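4. Setting up your first case alert

Solteo follows international court filings and treaty body decisions so you don't have to check each registry by hand. Once an alert is running, new filings land in your inbox the same day they are posted - a real treat if you work on several disputes at once!

1. Open Alerts and choose New Case Alert.
2. Type a party name or docket number. Try a short one first, such as Steyn.
3. Pick your courts. Solteo covers 187 registries, and you can tick up to 50 per alert.
4. Set a delivery time, for example 6:30 a.m.
5. Click Save.

Note: Sealed filings show a docket line only, with no document attached.

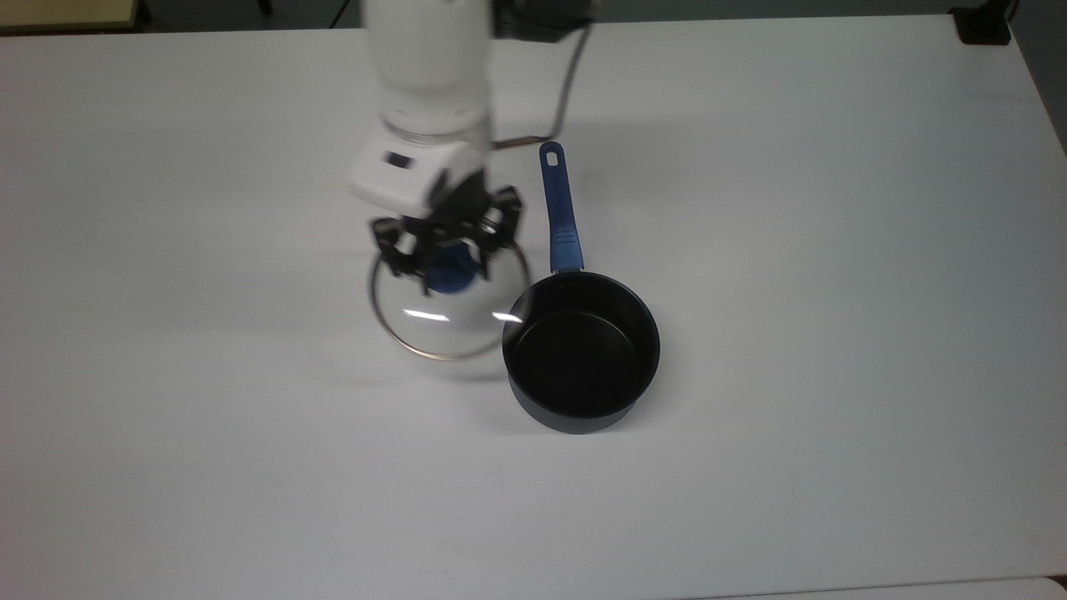
Glass lid and small saucepan on a white tabletop.

Now for the fun part. Open the Goltedano tab to see how your case links to earlier rulings on immunity, borders or extradition. Click any ruling to read it side by side with your filing.

Caution: Deleting an alert also deletes its saved notes. Export them first (see page 34).

6. To share an alert, click Invite and enter a colleague's email. Each alert can have 19 readers, and they'll all get the same updates you do.

Solteo Help Desk, Wornstead | Contact us | Back to top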